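## 3. How we read the court files

I should say up front that I'm no lawyer, and neither is anyone else on this project. What we had was access to 3,000 closed family court files from Luron and Pondon, and a lot of patience. I read 80 of them by hand first, just to find out what people write when they ask for a protection order and a divorce in the same month (it happens more often than I'd guessed!).

Those files gave us 14 codes. Four of them cover delay: a missing paper, a spouse who can't be served, a change of judge, and a hearing moved with no reason given. I kept that last one separate — it turned up so often in Pondon that lumping it in would have hidden it.
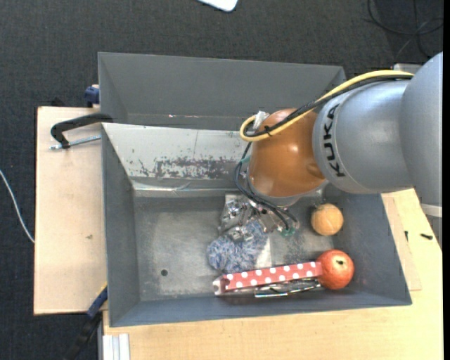
*Figure 4. KUKA robot arm over an open gray metal bin, pointing down toward a small group of objects.*

The rest of the files were coded in November, and I went back over every case where the order was granted but the divorce was refused. Those are the ones I care about most, and they're messy. In some, the judge wrote one line. In others I found pages of argument about who had left the home first, and I still don't know how to code that fairly, so for now it sits under "other."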